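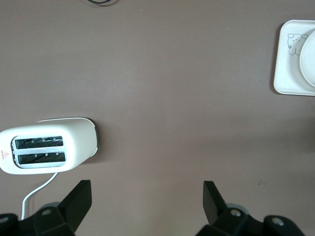
**Wrist camera or overhead camera for evaluating a learned pick-and-place policy?**

Our laboratory at Trinmont is preparing a methods section on a manipulation policy trained from demonstrations. The training set holds 3,000 demonstrations, all with wrist-camera video, and 452 of them also have an overhead view. If we report results for the wrist camera alone, will reviewers regard the comparison as incomplete? The tasks use ordinary kitchen items on a table.

Posted by Trinmont Manipulation Group, 12 Dec 2019

---

**Kekow Lab Support**

Results for the wrist camera alone are acceptable, provided that the paper states which views the policy received during training and during testing. A reader must be able to tell whether the two conditions match.

The more serious difficulty is the size of your overhead subset. A policy trained on 452 demonstrations should not be set beside one trained on 3,000 and the difference attributed to the camera. We recommend the following:

1. Train a wrist-only policy on the same 452 demonstrations.
2. Train a policy with both views on those demonstrations.
3. Report the full wrist-only policy separately, as a result on data quantity.

Each policy should be tested from the same set of starting positions. Our group uses 120 trials per policy, with object positions drawn in advance and marked on a printed sheet under a clear cover. The order of the policies is shuffled so that a change in lighting during the day does not favor one of them.

A wrist camera loses sight of objects near the borders of its view as the arm descends. A toaster at one side and a tray at the opposite corner may both be partly outside the view before the gripper has moved at all. Please record, for each trial, whether the target was fully visible at the start. In our April study this single field explained more of the failures than the choice of network did.

---

**Plurkum**

We used the wrist camera only and had no complaints from reviewers. The paper was short, however, and the tasks were simple.

---

**Akgül Automation Help Desk**

The first reply is sound, and we would add two remarks.

Success rate alone is a coarse measure. Consider scoring the approach, the grasp and the placement as separate stages. A policy may reach the correct object in nearly every trial and still fail at closing the fingers, and a single figure hides this. The person who assigns the scores should not know which policy was running — a second person can start the trials.

Secondly, power cords deserve their own line in the protocol. An appliance can be returned to its marked position while its cord lies differently from one trial to the next. We fix the cord's path at the start of each trial and note any contact between cord and finger. Trials with such contact remain in the total and are also listed in a separate table.

Confidence intervals should accompany every rate. With 120 trials they will be wider than many authors expect, and small differences between the two camera conditions should be described accordingly.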